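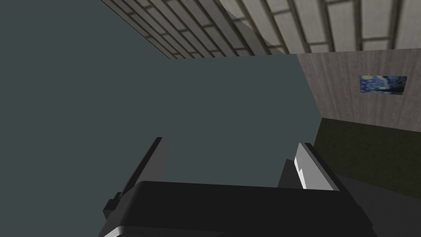 Can a machine do ordinary chores around a house or a small shop yet, without somebody standing over it?

A few of them, in a place set up for it. Floors, mowing, moving the same box from the same spot to the same other spot. Anything past that and you are still the one doing the chore, plus looking after the machine.

Posted 4 February 2018 in General Talk – Robots and Automation
42 replies, showing first page

drillpress_dan
OK that's my short version up top, going to get yelled at I'm sure. Background: I run a small shop, mostly brackets and hinges. We put in a Pomeck arm to load the deburring machine. It does that. Does it well. Boss's brother came by, watched it for a minute and asked when it was going to sweep up. And I didn't have a good answer except "never, probably".
So asking here. What does anybody have running that does a real chore. Not a demo. Not a video. Something you stopped doing yourself.

marlowe77
Vacuum. Done. Next question.

hinge_and_bracket
vacuum is not a chore robot, it's a vacuum that bumps into stuff. I have one. I pick up socks, chairs go on the table, cord for the lamp gets tucked behind the couch. Then it goes. By then I could of swept the room.

marlowe77
You pick up socks either way. It's your house.

hinge_and_bracket
sure but before I could pick up socks on my own schedule

quietfridge
Dishwasher is a robot, change my mind

drillpress_dan
Not getting into the dishwasher thing again. Last thread went 32 pages.

tinselwrench
Going to disagree with Dan's short version some. "Place set up for it" is doing a lot of work there. We set up places for people too. Counter height, door handles, light switches where your hand goes. Nobody says a person can't cook because you had to build them a kitchen.
The Brelum folding thing at my sister's laundromat does towels all day. Only towels, only hers, has to be fed flat. But those towels are folded and she isn't folding them. Counts in my book.

hinge_and_bracket
has to be fed flat by who

tinselwrench
By my sister. Ok.
Still faster though. She says it frees up most of the afternoon.

oatmeal_Lathe
I do the programming side so here's my view for what it's worth. Hard part is not the arm. Arms are good, have been for years. Hard part is knowing what you're looking at, where to grab it, and noticing when you missed. A person feels a mug start to slip and squeezes harder without even thinking. Two finger grippers close to the width you told them and go. If the mug is a half inch over, you get to watch it carry nothing across the room very carefully.

drillpress_dan
Ha. Ours did exactly that for a whole shift. Feeder jammed, arm kept going. Picked up air, loaded air, unloaded air. Counter on the panel said 1,933 parts. We did not have 1,933 parts.

quietfridge
that is the most employee thing I ever heard

oatmeal_Lathe
No part-present sensor??

drillpress_dan
There is one now.

pinecone_b
Lurker, sorry for jumping in. My dad has bad hands and we looked into one of these arm things for the kitchen, the kind that clamps to the counter. Opening jars, getting a plate down, that kind of stuff. Is that realistic? Saw something from Obeidat that looked good but the video had cuts in it every few seconds.

oatmeal_Lathe
Cuts are the tell. Look for one long take, no speedup, with a clock or a person moving somewhere in it. If they won't show that I'd wait.
For jars get the electric opener, cheap and it works. For plates move the plates down. I know it's not the answer you wanted.

marlowe77
^ this. Lower shelf beats any arm on the market right now

tinselwrench
I'd be a little kinder about the arms. If your dad can work a joystick he is the brain and the arm only has to be an arm. That's a different problem and a much easier one. A person driving it sees the plate is crooked and fixes it. Ask if they do a home trial. Don't buy off a video.

pinecone_b
Thank you, he used to run a backhoe so a joystick might be right up his alley! Will ask about the trial.

hinge_and_bracket
backhoe guy will be fine. backhoe guy will be better at it than the salesman

greaseback
What about the ones that learn. Nephew is at school for this and says nobody hand programs anymore, they let it practice in a simulator thousands of times overnight and then put it on the real arm.

oatmeal_Lathe
People still hand program. I did it this morning.
But yeah he's not wrong that it's where things are headed. Problem is the simulator is nicer than your kitchen. Light is even, nothing is sticky, drawer slides the same every time. Then it gets to a real drawer with a warped front and a whisk jammed in the back and it has no idea. You can mix up the colors and weights and textures in the sim so it gets used to surprises, and that helps a good bit. Doesn't get you to the whisk.

greaseback
I'll tell him about the whisk

tinselwrench
Couldn't you put the whisk in the sim

oatmeal_Lathe
You can put in that whisk. Then there's a ladle.

tinselwrench
I think that's too gloomy. Enough ladles and it figures out "stuff jams drawers". Kids learn it that way. I'd give it ten years for clearing a table. Real table, real house, no prep.

hinge_and_bracket
ten years lol. it'll be ten years in ten years

drillpress_dan
I'd split it. Shop floor gets there a lot sooner than the house. My bins don't move. Floor is marked. Nobody leaves a juice box in the fixture. Sweeping chips around the machine legs though, that one I don't see. Too many corners, hoses, oil, somebody's jacket.

marlowe77
There's a scrubber at the Endinholm warehouse that does the whole floor on its own every night. Rides right up to the racking. My cousin works there and says they just fill it and go home.

drillpress_dan
Big open aisles?

marlowe77
Yeah big aisles

drillpress_dan
So there you go. Mine is 2 feet between the saw and the wall on a good day.

marlowe77
Move the saw

drillpress_dan
I am not moving the saw for a broom.

quietfridge
this is the whole thread right here

greaseback
Cost side, anyone? Seems to me a part time kid with a broom is still way ahead. Kid also takes out the trash, signs for packages, tells you when the toilet is running.

oatmeal_Lathe
For sweeping, kid wins, no contest. For loading a machine for eight hours the arm wins and the kid is happier too. I've never met anybody who missed that job. What bugs me is people pricing the arm and leaving out the fixture, the guarding, the guy who comes out to fix it. Arm was the small number on the last quote I did.

drillpress_dan
Same here. Fixture cost us more sleep than the arm did. We got ours going in June and I was still shimming stuff weeks later.

pinecone_b
Quick update, called them and they do a trial but only if you're within driving distance of their shop, which we are not. Going to try the lower shelf for now. And the jar opener.

tinselwrench
Shame. Call again in a few months, these outfits change there policy all the time.

hinge_and_bracket
good call on the shelf. put the heavy pans down low too while your at it

marlowe77
Still say vacuum. Mine ran while I typed all this. Floor's clean.

hinge_and_bracket
go check under the couch

marlowe77
It's stuck under the couch.

drillpress_dan
Leaving this open. If you've got something running in a small shop, tight aisles, post what it is and what you had to change to make room for it. Skip the vacuums please.

Page 1 of 2 – next page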